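The Working Surface Is the Wrong Place to Keep Things
Rosalía Urquijo
2025-04-06

A kitchen counter has two functions that compete for the same area. It stores items, and it supports work. Most advice on kitchen layout treats the first function as harmless as long as the items are attractive or often used. I think this is a mistake, and that the loss is usually underestimated by the people who cook on the counter every day.

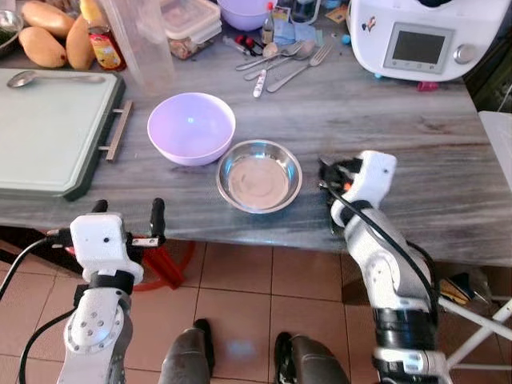
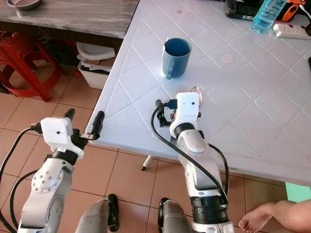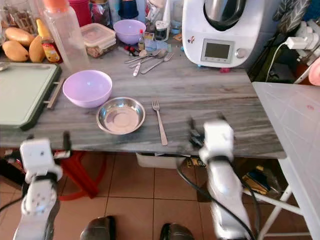
Gray counter with bowls, cutlery and food (first and third); side table with mug, fork and spoon (second).

The counter is a useful case. It is long, and on paper it is generous. In use, the back is given over to mangoes, sauce, lidded containers and a spare bowl, and the left side to a cutting board. What remains for the meal is the middle. A lavender bowl fits there with a steel dish beside it. In the third picture a fork completes the setting, parallel to nothing in particular but within reach. In the first, spoons and a fork lie diagonally farther over, near a blue cloth, and the middle has no cutlery in it at all.

Cutlery is the clearest symptom. A fork has no natural position on an open surface. It can be put down at any angle, it slides under other things, and it makes an area larger than itself unusable, because a pan or a board cannot be set on top of it. Two spoons laid at an angle can take up as much working space as a dinner plate. A drawer insert solves this, as does an upright jar, and I have no strong preference between them. The Skutdale insert in my own kitchen has four slots and I use two.

Pantelis Lambrakis, with whom I have argued about this since March, holds the opposite view. His position is that items left in sight get used and items put away get bought again. He is right about fruit. Mangoes in a closed cabinet ripen unobserved, and I would leave them out. He is partly right about sauces. I do not accept the argument for a food container with a lid. The lid exists so that the contents can be moved, and they should be moved to a shelf.

The second surface deserves separate mention. A side table tends to collect whatever the counter rejects, and the result is mixed use: a mug and cutlery on the same top as a power strip, a power tool and a bottle of blue liquid lying on its side. I would object to this more than to anything on the counter. Things one drinks from and eats with should not share a top with tools, even for an hour. The molded lattice is also a poor choice under a mug -- shallow recesses hold crumbs, and a cloth passes over them.

My rule is a fixed clear strip, 52 centimeters wide, running the full depth of the counter from front edge to wall. Nothing is stored in it. I marked mine with tape for roughly 30 days and then removed the tape. Appliances stay out only if they are used daily, and they go at one end. The cutting board may stand next to the strip, preferably upright. Serving bowls are taken down when the food is ready and not before.

Lambrakis tried the strip and reports that his mail now goes there.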